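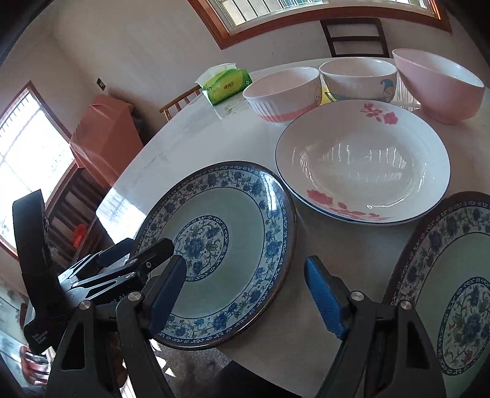 What makes a supper club work? "Soup first. Always soup," says Widad Awwad. "People come in stiff and shy, and you can't stay shy with soup."

She's been running hers in Bretberg for 89 months, over the old Zaugg shoe shop. Once a fortnight, doors at seven. It's called Purkora, after a word her sister made up as a child. Twelve seats, sometimes fourteen if people bring thin friends (her joke).

We talk while she chops. Onions, a lot of them. Lentils already on.

The early days were rough. "First night I had four guests and food for thirty. I ate lentils till July." Word got round slowly - a neighbour, then the neighbour's choir. The waiting list now stands at 743 names and she answers every email herself, mostly late, mostly on the bus.

Does she follow recipes? A snort. "I write things down after. Then I loose the paper."

Zaid Haddad, who came as a guest and stayed to wash up, remembers the blackout supper best. Candles, cold rice, someone's uncle singing. "Nobody left til one," he says. "I missed my train and slept on the flour sacks."

Price is still 50 for three courses, bread included. She won't put it up this year. Next year, maybe - butter is "a scandal".

Any plans for a proper restaurant? "No no no. Then I'd have to do Tuesdays lunch." She goes back to the onions. Bell goes downstairs, first guests, and she's still got her slippers on.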